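Demano to drop sorting rule for food scraps in June

Households in Demano will no longer have to separate cooked and uncooked food scraps when the town's new collection contract starts in June, the town council decided at its evening meeting.

The change ends a rule that has been in place since the curbside scrap program began. Residents currently keep fruit and vegetable peelings in one container and plate scrapings, meat and bread in another. Both will go into a single bin under the new contract, which was awarded to Flultari, a regional hauler that already serves the neighboring town of Londness.

The contract runs for 3 years. Flultari will collect from every address in Demano once a week, the same schedule residents have now. Trash and recycling pickups are not affected.

The town's public works department told the council that the two-container system had become hard to run. The current composting site, on the east side of town, can take only uncooked plant material, so cooked scraps have to be trucked separately to a plant in Eskola. Drivers make two passes on most streets. Under the new arrangement everything will go to Eskola in one load, and the east side site will take yard waste only.

A survey mailed out by the department in the winter drew 400 replies. Most of the people who answered said they used the peelings container every week, but fewer than half said they used the second one regularly. The most common complaints were smell, lack of space under the sink and confusion over which items belonged where. Eggshells, coffee filters and tea bags were mentioned often. 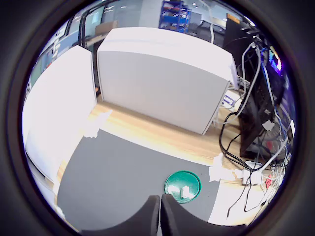 The department had also looked at keeping the two containers and adding a printed guide for the inside of a cabinet door. That option was dropped after the contractor said it would not bid on a route with two passes.

New bins will be delivered to homes in the weeks before the change. Each address gets one lidded bin for the curb and a smaller pail for the kitchen. Apartment buildings with more than six units will get shared bins instead, and building managers will be contacted directly about where to put them. The town has ordered 1,000 extra kitchen pails for apartment residents, who can pick one up at the public works counter.

Residents may keep their old containers or leave them at the curb on the last collection day under the current contract. Containers left out after that day will not be picked up.

Liners are still allowed but must be paper or certified compostable. Plastic bags, including those labeled biodegradable, are not accepted at the Eskola plant, and a bin found with plastic in it will be tagged and left. The council turned down a proposal to fine repeat offenders — several members said they wanted to see how the first year went before bringing penalties into it.

The annual fee for the service will not change in the first year. After that it may go up once a year, and any increase has to come back to the council for a vote. Households that compost at home can still apply for the $100 yearly credit, but the application now has to be renewed each spring. In the past it carried over automatically.

Two council members voted against the contract. They said the longer haul to Eskola would add truck traffic on the river road and asked for figures on fuel use, which the department said it would provide once the route had been running for a season.

Finished compost from the east side site will still be free to residents on a first-come basis, with a limit of two buckets per visit. The site opens at 8 a.m. and closes at 3 p.m. through the fall.

A list of accepted items will be included with each new bin and posted at the library and the public works counter.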